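Trovico 進捗報告書（Esley 提出分）
手作業教示および遠隔操作教示による台所用具の収納動作の獲得

提出日：2024年2月19日月曜日
提出者：Elitz 技術開発部 Selma Ionescu
共同実施：Vukadinović

1. 報告の範囲

本報告は、Trovico のうち作業項目B（人の手作業による教示データの収集）および作業項目C（双腕機の遠隔操作による教示データの収集）の進捗を対象とする。作業項目A（ハンド部の改修）は前回報告で完了としたため、今回は遠隔操作に影響した点のみを4章に記す。作業項目D（方策の学習と評価）は予備的な学習に着手した段階であり、数値による評価は次回報告に含める。

前回報告からの主な変更は次のとおりである。

・対象作業に、ワイヤー製ナイフラックへの包丁の出し入れを追加した。
・手作業教示の収録手順書を改訂し、作業前後の静止区間を必須とした。
・遠隔操作側の力覚提示のゲインを見直し、以後の収録をすべて新設定に統一した。
・区間注釈の語彙を整理し、「支持」と「把持」を別の区分とした。

2. 実績の概要

手作業教示は、採用基準を満たしたものが累計1,406件となった。教示者は13名である。遠隔操作教示は、採用済みがほぼ400件である。いずれも作業の開始から終了までを1件と数え、途中で中断したものは含めていない。中断した収録は破棄せず、失敗事例として別の保管領域に置いている。

手作業教示は計画を上回って進んでいる。遠隔操作教示は計画に対して遅れがある。遅れの主因は、力覚提示の設定変更に伴い、変更前に収録した分の一部を採用対象から外したことである。除外分は位置軌道としては利用可能なため、事前学習用の候補として残してある。

費用の執行については別紙の会計報告を参照されたい。収録機材の追加購入は発生していない。

3. 作業項目B：手作業による教示

3.1 収録条件

教示者は頭部にカメラを装着し、机上で素手により作業を行う。手袋やマーカーは使用しない。手指の姿勢は映像から推定し、机面を基準とした座標系に変換したうえで、双腕機の手先位置と開閉量に写像する。手指の細かな形状をそのまま再現することは目的としておらず、写像後に残すのは、両手の相対位置、接触の有無、対象物の姿勢の三つに限っている。

机の天面には柄のある布を敷く場合と敷かない場合を設けた。布を敷く条件は、背景の変化に対する頑健性を調べるためのものである。赤と白のギンガムチェックの布を使った収録では、広い刃面に格子が映り込み、刃の輪郭抽出が不安定になった。輪郭抽出を刃面全体で行うと、刃の内部に現れる赤系の領域を背景と誤認する。対策として、包丁の位置推定は柄を主、刃を従とする方式に変更した。柄が手で覆われる区間では、直前の推定値と手の姿勢から補間する。

布の皺も推定に影響する。当初は机面を平面と仮定し、格子の交点を位置合わせに用いることを検討したが、皺のある箇所で交点がずれるため採用しなかった。位置合わせには室内の固定物を用いている。窓枠や放熱器の上端など、収録中に動かないものが視野に入るよう、教示者の立ち位置を手順書で指定した。

3.2 ナイフラック作業の区間定義

ナイフラックは黒いワイヤー製の縦長のもので、上部の横材に細い差込口が並ぶ。包丁は刃先を下に向けて差し込む。作業の難しさは二つある。第一に、差込口が細く、刃の向きと横材の向きを合わせる必要がある。第二に、ラックは布の上に置かれているだけで固定されておらず、差し込みの際に横方向の力がかかると動く可能性がある。

このため、作業を以下の区間に分けて注釈を付けている。

接近：片手または両手が対象物に向かう区間。接触の直前まで。
把持：包丁の柄に指がかかり、荷重が手に移るまで。
持ち上げ：包丁が机面を離れ、刃先が下を向くまで。
位置合わせ：刃先が差込口の上に来てから、挿入を始めるまで。
挿入：刃先が差込口に入り、刃元が横材に達するまで。
支持：手がラックの枠に触れ、その位置または姿勢を保っている区間。他の区間と重なってよい。
離脱：最後の接触が解けてから、手が待機位置に戻るまで。

従来の語彙では、支持は把持に含めていた。しかし双腕機にとっては両者で必要な制御が異なる。把持では手先の開閉量を指令するが、支持では開閉量をほぼ一定に保ち、接触力の方向を管理する。注釈上の混同が学習結果に直接影響するため、区分を独立させた。

両手による支持は、包丁がラックに入った状態での位置の調整や、ラックごとの移動に先立つ場面に現れる。教示者は左右の縦のワイヤーに指を回し、左右の手をおおむね同じ高さに置く。親指の向きや指のかけ方は教示者ごとに異なり、左右でも一致しない。双腕機への写像では指のかけ方を捨て、左右の接触点の高さと間隔だけを残す。
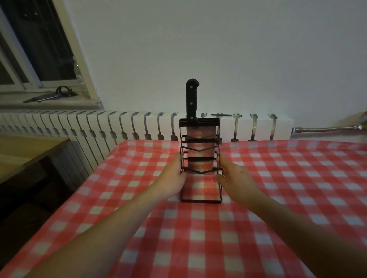
3.3 手指推定の品質

両手がラックの枠に触れている区間では、指の一部が枠の向こう側に回り、推定の信頼度が低下する。ワイヤーが細いため手全体が隠れることは少ないが、黒い線が指を横切ることで、指の関節が途中で切れたように推定される例が見られた。関節間の長さを教示者ごとに固定する制約を加えたところ、この種の破綻は減少した。制約に用いる長さは、収録開始時に両手を開いて静止する区間から求める。静止区間を必須とした改訂は、この処理を前提としている。

もう一つの問題は動きによるぶれである。包丁を手早く動かすと、刃が半透明に写り、下の布の格子が透けて見える。この状態では刃先の位置を画像から一意に決められない。検討した対処は、シャッター速度を上げること、照明を追加すること、および該当区間の刃先位置を推定しないことである。シャッター速度を上げると夜間の収録で映像が暗くなり、手指推定の側が悪化した。照明の追加は刃面の反射を強める。現時点では、ぶれの大きい区間については刃先位置を欠測として扱い、柄と手の相対姿勢から後処理で補う方法を採っている。教示者に動作を遅くするよう求めることは、速度の分布を歪めるため行っていない。

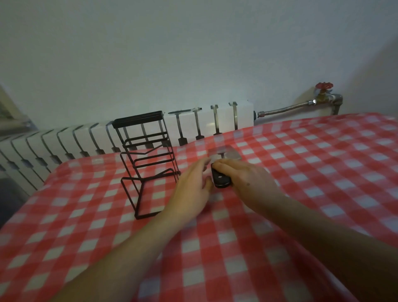

図2　ナイフラック作業の教示。右手が包丁の柄にあり、左手は指を開いて包丁に近づいている。刃に動きによるぶれがある。

左手の扱いについても整理が必要であった。図2のように、右手が柄を握っているときに左手が包丁の近くにある場合、左手が次に刃を支えるのか、ラックに向かうのか、何にも触れずに戻るのかは、その時点の映像だけからは判断できない。注釈者がその後の動きを知ったうえで「接近」と付けると、学習側は映像に含まれない情報を前提とした教師信号を受け取ることになる。改訂後の手順では、注釈者は対象物を特定せずに「接近」を付け、接触が確認できた時点で対象物を記入する。接触せずに離れた場合は対象物の欄を空欄とする。

3.4 注釈の一致度

区間の境界については、同じ収録を二名の注釈者が独立に処理し、許容幅の内側で一致した割合を一致度としている。目標値は90パーセントである。把持、持ち上げ、挿入、離脱はこの目標を満たした。位置合わせと支持は満たしていない。

位置合わせの不一致は、開始点の定義に起因する。刃先が差込口の上に来た時点という定義は、刃先が欠測となる収録では使えない。代替として、柄の移動速度が極小となる時点を用いる案を試験している。教示者によっては速度の極小が明確に現れず、そのまま挿入に移るため、この案でも全件は処理できない見込みである。

支持の不一致は、接触の判定に起因する。手がラックの近くにあることと、枠に触れていることの区別が、頭部カメラの視点では難しい場合がある。側方カメラを併用した収録ではこの問題は小さい。側方カメラのない旧収録については、支持の開始を区間の幅で記録し、点では記録しないこととした。

4. 作業項目C：遠隔操作による教示

4.1 操作系の状態

遠隔操作には、前回報告と同じ双腕の主従構成を用いている。操作者は左右の主側アームを把持し、従側の双腕機の頭部カメラ映像を見ながら作業を行う。力覚提示は左右とも有効とし、提示する力は従側手先の推定外力に比例させる。

従来のゲイン設定では、刃が差込口の縁に接触したときの力が操作者に十分伝わらず、操作者は映像のみに頼って挿入を続ける傾向があった。その結果、縁に当たったまま押し込む動作が教示データに混入した。ゲインを上げた新設定では、縁への接触で操作者が動作を止め、刃の向きを修正してから再開する例が増えた。この修正動作は学習上の価値が高いと判断し、旧設定の挿入区間を採用対象から外した。

ハンド部の改修により把持面の摩擦が上がったため、柄を握ったまま包丁の向きを変える操作はやや行いにくくなった。操作者は一度机面に刃を寝かせて持ち直すことでこれに対応している。持ち直しは手作業教示にはほとんど現れない動作であり、両者の差として記録した。

4.2 手作業教示との対応付け

手作業教示と遠隔操作教示は、区間の並びに基づいて対応付ける。時刻による対応付けは行わない。遠隔操作は手作業に比べて所要時間が長く、特に位置合わせ区間の伸びが大きいためである。

対応付けの結果、次の差が確認された。

・手作業では支持と挿入が重なる例が多いが、遠隔操作では支持を先に確立してから挿入に移る例が多い。
・手作業では挿入中に刃の向きを細かく変えるが、遠隔操作では向きの修正が挿入の前に集中する。
・手作業では離脱が左右同時に近いが、遠隔操作では左右が順に離れる。

いずれも操作系の自由度と視野の制限による差と考えられる。学習では、手作業教示から区間の順序と接触点の分布を、遠隔操作教示から力と速度の範囲を得る構成とする。両者を区別なく混合した予備学習では、支持を確立する前に挿入を始める方策が得られ、ラックが傾く事例が発生した。混合の際に教示の種別を条件として与えることで改善するかどうかを、現在確認している。

4.3 安全措置

従側で包丁を扱う収録では、作業領域への立ち入りを禁止し、操作者以外に監視者を一名置いている。監視者は非常停止の操作のみを担当し、映像の確認や記録は兼務しない。報告期間中、人身に関わる事象は発生していない。非常停止の作動は、通信遅延の増大を検知した自動停止と、監視者による手動停止の両方があった。手動停止はいずれもラックの傾きを認めたことによる。

手作業教示では通常の調理作業と同程度の注意を求め、作業の速度は教示者に任せている。刃を上にした状態で机上に置くことは手順書で禁じた。

5. 課題

5.1 遠隔操作教示の遅れ

採用対象から外した分を補うため、収録枠を Vukadinović 側にも設ける。Vukadinović には従側と同型の双腕機があるが、頭部カメラの取付角が異なる。取付角の差を校正で吸収するか、治具を製作して揃えるかは未決定である。治具の製作を選ぶ場合は、機材費の費目内で対応する。

5.2 対象物の多様性

ナイフラックは現在一種類のみで収録している。差込口の向きや枠の形が変わると、支持の接触点も変わる。少なくとも、枠が板状のものと、差込口が斜めのものを追加する必要がある。包丁についても、柄の色が明るいものを加え、柄を主とする位置推定が色に依存していないかを確認する。

5.3 欠測区間の扱い

刃先を欠測とした区間の割合は教示者によって偏る。動作の速い教示者の収録ほど欠測が多く、欠測区間を学習から除くと、遅い動作に偏った方策になるおそれがある。欠測を補間値で埋めて学習に含める場合と、除外する場合の比較を作業項目Dの評価計画に追加した。

5.4 データの共有形式

Esley から要望のあった共有形式への変換は、映像と手指推定値については完了した。力覚データについては、単位系と座標系の記載方法に確認を要する項目が残っている。質問票を別途送付する。

6. 次期の予定

・側方カメラの常設と、支持区間の再注釈。
・位置合わせ区間の開始点定義の確定。
・Vukadinović における遠隔操作教示の収録開始。
・追加のラックおよび包丁の調達と収録。
・種別を条件とした混合学習の評価。

次回報告は5月に提出する。作業項目Dの評価数値と、遠隔操作教示の遅れの回復状況を記載する。計画変更の申請が必要となった場合は、次回報告を待たずに書面で連絡する。

7. 添付資料

別紙1　会計報告
別紙2　手作業教示 収録手順書（改訂版）
別紙3　区間注釈 語彙表
別紙4　遠隔操作系 力覚提示設定の変更記録

本報告に関する照会先：Elitz 技術開発部 Selma Ionescu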